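Inicio | Proyectos | Foros | Incidencias | Wiki | Entrar

Zonard · Incidencia 418: la pose del marcador del dedo pega saltos
Abierta por: Matúš Ševčík
Asignada a: Abdelilah Kettani
Estado: en curso
21 de octubre de 2025

Imprimir | Enviar por correo

¡Hola a todos! Sigo peleándome con esto, así que dejo aquí lo que llevo para que Abdelilah no tenga que repetirlo. El nodo de percepción detecta bien el marcador frontal del dedo, pero la orientación que publica cambia de golpe unos 72 grados y al momento vuelve. La posición casi ni se mueve (!), y por eso tardé tanto en sospechar de la detección y me pasé media mañana mirando las transformadas. 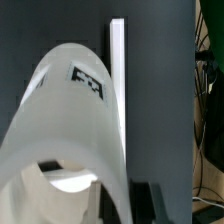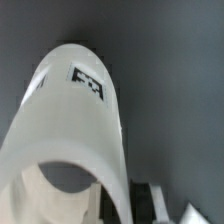
Cámara de muñeca: el marcador frontal y, en el flanco izquierdo, apenas una tira oscura.

Lo que he probado:

- Subir el tiempo de exposición. Igual.
- Volver a la calibración de mayo, la que hizo Ottar. Igual, o un pelín peor.
- Quitar el filtro temporal: los saltos salen más, claro, pero al menos se ven en crudo.
- Pasarle 400 fotogramas grabados al detector suelto, fuera de Stavia. Salta en 143, así que el planificador queda libre de culpa (perdón, Mārtiñš, por el mensaje de ayer).

Mi teoría es la ambigüedad de siempre con los marcadores planos: hay dos soluciones con un error de reproyección casi idéntico y el código se queda con la primera. Encima el nuestro va pegado sobre una superficie curva y el modelo lo supone plano, o sea que las esquinas ya entran torcidas. Tengo una rama que guarda las dos soluciones y elige la más cercana a la pose anterior. Con la grabación va bastante mejor, aunque si arranca con la mala se queda enganchada ahí tan contenta.

Abdelilah, ¿puedes mirar el arranque? Había pensado en usar la apertura del dedo que da el controlador como semilla. No cierro nada todavía.

Incidencias relacionadas
- Zestara: el visor no refresca las transformadas
- Stavia: el planificador aborta con poses repetidas
- Zonard: guardar la calibración por cámara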